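2022年10月19日
文：Benjie Mercado

コードエディタ「Maston」を使ってみて

プログラミングを習いはじめた友人から「エディタは何を入れたらいいの?」と聞かれるたびに、少し困っていました。自分が長年使っているものは設定ファイルが27個もあって(数えたら本当にそれだけあったのです)、とても人に勧められる状態ではないんですよね。そんなときに勉強会で知り合ったHawi Negussieさんが教えてくれたのが、このMastonという小さなエディタでした。五月から使いはじめて、そろそろ感想をまとめてもいい頃かなと思い、お茶を淹れてこれを書いています。

まず、起動が軽いです。うちのノートパソコンはもうだいぶ年季が入っているのですが、アイコンを押してから文字が打てるようになるまで、待たされたと感じたことがありません。試しに1,322行あるPythonのスクリプトを開いてみたところ、スクロールも引っかからず、色分けもすぐに付きました。昔書いたまま放っておいた、恥ずかしいくらい長いファイルです。久しぶりに読み返して、変数名のひどさに頭を抱えました。

次に気に入ったのが字下げの扱いです。タブと半角スペースが混ざっていると、その行の左端に薄い橙色の印が出ます。クリックするとどちらかに揃えてくれて、元に戻すのも一回で済みます。Pythonを書く方ならわかっていただけると思いますが、この手の混在は目で探すと本当に疲れるんですよ。私も先日、人からもらったコードで30分近く悩んだばかりだったので、これには思わず声が出ました! 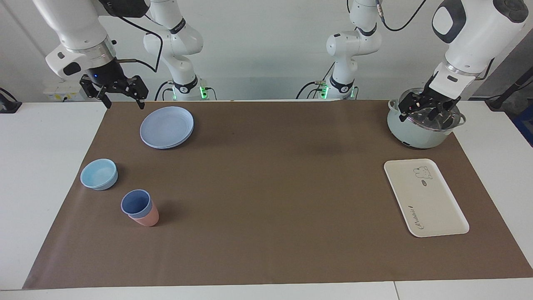
それから検索と置換です。正規表現を入力していくと、一致する箇所がその場で光り、置換後の文字列も隣に並んで表示されます。括弧でくくった部分がどこに入るのか、実行する前に見られるのがありがたくて、以前のように「置換してから青くなる」ことが減りました。フォルダをまたいだ検索もできますが、こちらは少し癖があります。初期設定では隠しフォルダも全部見に行くので、結果が939件も出てきてびっくりしました。設定の「除外」に隠しフォルダを加えたら、ちゃんと落ち着きました。

補完機能は、正直なところ控えめです。標準ライブラリの関数名は出てきますが、引数の説明までは出ません。Tobiloba Ekwuemeさんは「それでは物足りない」と言って、拡張機能のHelleyを足して使っているそうです。私も入れてみたところ、引数の名前と型が小さな枠に出るようになって、なるほど便利でした。ただ、そのぶん起動がほんの少し遅くなります。私は結局外してしまいましたが、このあたりは好みでしょうね。

困った点も書いておきます。日本語入力の変換中に矢印キーを押すと、候補の窓がカーソルから離れて画面の左上に飛んでしまうことがあります。コメントを日本語で長く書く方には、これがいちばん気になるかもしれません。もうひとつ、印刷の機能がありません。今どき印刷なんてと笑われそうですが、私は込み入った処理を追うときは紙に出して赤ペンで書き込みたい人間なので、そのときだけ別のエディタで開いています。

説明書は英語だけですが、文章がやさしくて読みやすいです。特に「はじめての一時間」という章は、ファイルを作って保存して実行するまでを順番に案内してくれるので、友人にはまずここを一緒に読んでもらいました。画面のメニューは日本語に切り替えられます。訳に少しぎこちないところはあるものの(「行を持ち上げる」は、行を上へ移動する、の意味でした)、慣れると愛嬌に思えてきます。

値段は、個人で使うぶんには無料です。仕事で使う場合は有料版が必要になるそうなので、会社で入れたい方は利用条件を先に確認してください。私は趣味の範囲なので無料版のままですが、寄付の窓口があったので、コーヒー一杯分くらいを送っておきました。

大きな開発を何人もで進めるような方には、たぶん機能が足りないと思います。自分のパソコンで小さなスクリプトを書いて、直して、また動かして、という使い方なら、私はこれで十分楽しくやっています。次の版で日本語入力の不具合が直っていたら、また追記しますね。

お問い合わせ｜© 2022 Benjie Mercado｜ページの先頭へ戻る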